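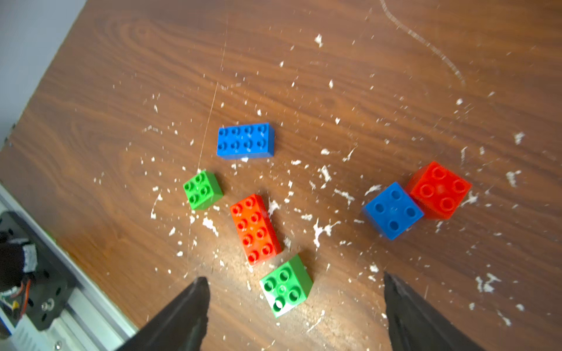

Latuheru Stacking Storage Tub, 40 liter: three stars

I bought two of these in June, on the theory that a household which owns proper tubs becomes a household that puts things away. The theory is still being tested.

The good part first. The tub is tough. My neighbor Pascal stood on one to change a porch bulb, and Pascal is a man of substance, and the lid bowed a little and came right back. It's also the right height for the bottom shelf of nearly any bookcase, with enough room left over to get your fingers in.

Now the lid. It has four latches, and three of them will close for anyone. The fourth wants to be asked nicely. I've found that if you lean on the far corner with your elbow and speak in a low voice, it gives in by the second try. A child will not do this. A child will set the lid on top at an angle and walk away, and then you own an expensive open box.

The wheels are sold separately. I paid 9 dollars for a set and they do roll — on a hard floor, in one direction, with the sound of a shopping cart that has seen things. On carpet I just pick the tub up.

Compared with the Ondow I had before, the plastic is thicker and the handles don't bite. The Ondow lid, though, snapped shut with one hand while I was on the phone, and I miss it more than I expected to miss a lid.

At 25 dollars I'd buy one again. I wouldn't pay extra for the label holder, which fell off on a Thursday and is now somewhere in the tub.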